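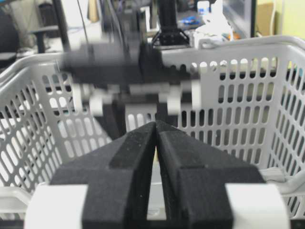
Slots on every side, so the air gets in.

Ten Quarrels With a Linen Closet, Abridged

By Kalliopi Koutsoukos
27 July 2019

My linen closet is 58 inches wide and was, until January, a kind of museum of fitted sheets. I own two beds. You may do the arithmetic on the sheets yourself; I did it once and had to sit down.

What follows is what worked. Some of it I stole from my neighbor Shirley Fraser, who folds towels as if they were going to be inspected.

Take everything out. Yes, all of it, and put it on the bed, so that you can't go to sleep until you've dealt with it.

Keep two sets per bed, plus one for the night somebody's kid gets sick. The rest can go to the animal shelter, where nothing has to match. Call first. Ours in Dinddale takes towels and flat sheets but won't touch anything with elastic, and I understand completely.

Stop folding fitted sheets into squares. Tuck the corners into one another, fold it in thirds, roll it up and shove it inside its own pillowcase with the flat sheet. Now it's a parcel, and you can throw it at whoever is making the bed.

Towels go in with the fold facing out. It adds nothing to the towel, but the shelf looks like a grown-up lives there.

Nothing goes into the closet warm from the dryer. Give it an hour on a chair first. If you're in a damp house, as I am, pull the shelf stacks an inch off the back wall and leave the door open on dry afternoons. A musty smell in clean sheets usually means they were put away too soon, and no sachet of lavender is going to talk them out of it.

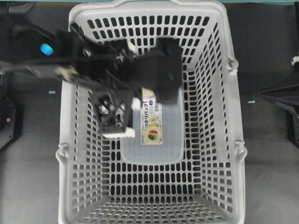 A light plastic basket with a lidded container inside.

Small things need a box with a lid. Washcloths, spare pillow protectors, the one good set of napkins. Clear or frosted is best, because I have never once read a label I wrote myself. Big things like quilts do better in something with holes, or in an old cotton pillowcase. I sealed my grandmother's quilt in a plastic bag for 7 years and it came out smelling like the bag.

Measure the shelf before you shop for containers. Then measure the container, including the handles – I have a tape measure and still brought home a pair that stuck out far enough to hold the door open. They now live under the bed, where they hold wrapping paper and my regrets.

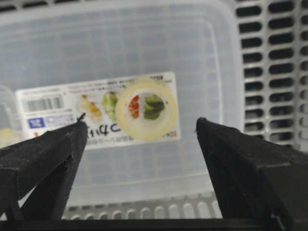 Heavy stuff belongs low. I used to keep the winter blankets on the top shelf, and getting one down was a matter of pulling a corner and closing my eyes. Waist height is for what you use every week. The top is for beach towels and the air mattress you've been meaning to patch.

Last, the iron. I don't iron sheets. Shirley does, pillowcases too, and we have agreed not to discuss it.

Next time: the drawer with the batteries in it.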